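Every planning team I have worked with ends up in the same argument, and it is always about the word "done." The planner thinks the job is done when the goal state is reached. The perception people think it is done when the confidence score stops wobbling. The customer thinks it is done when she can stop watching. We ship whichever definition was easiest to write a test for.

At Mesteo we had 792 tests for our task planner, and I was proud of them in the way one is proud of a large filing cabinet. Then Hema Unnithan went through the lot and found that 423 checked whether the planner could make a plan. Hardly any checked whether it should have stopped making one. Ours would replan 20 times over a cup that had shifted by the width of a coin, each plan valid, each one slightly different, like a man rewriting his will on the bus.

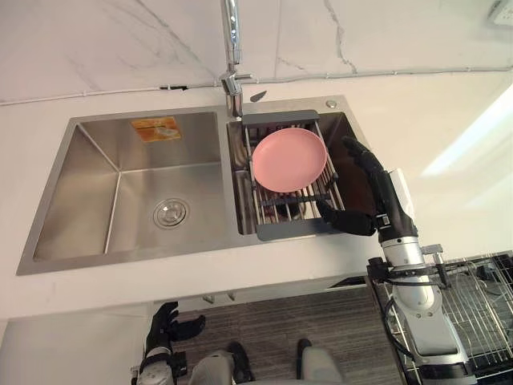 My complaint is with the world model, that tidy list of objects and poses we keep beside the controller and treat as scripture. Ours stores a thing once and believes in it until told otherwise. A kitchen sink is a rude place to hold that belief. Brushed steel throws streaks of light wherever it likes, and a depth estimate taken off it deserves the trust you would give a weather forecast from a cousin. A pink plate lying flat on a wire rack ought to be the easy part, but the hand reaching in beside it is black, the rack is dark grey, and the gaps between the rods show more dark shapes underneath. Somewhere in there the software has to decide where rack ends and finger begins, and then write it down as a fact.

Radka Berisha's answer is to give every entry an age and let it go stale. A pose older than a second becomes a rumor, and the planner has to look again before it closes a hand on anything. I argued against this for most of October on the grounds that it would slow us down. It did. It also cut the replanning to a level where you can read the log over one coffee — I used to need a pot.

I still think her timeout is too short.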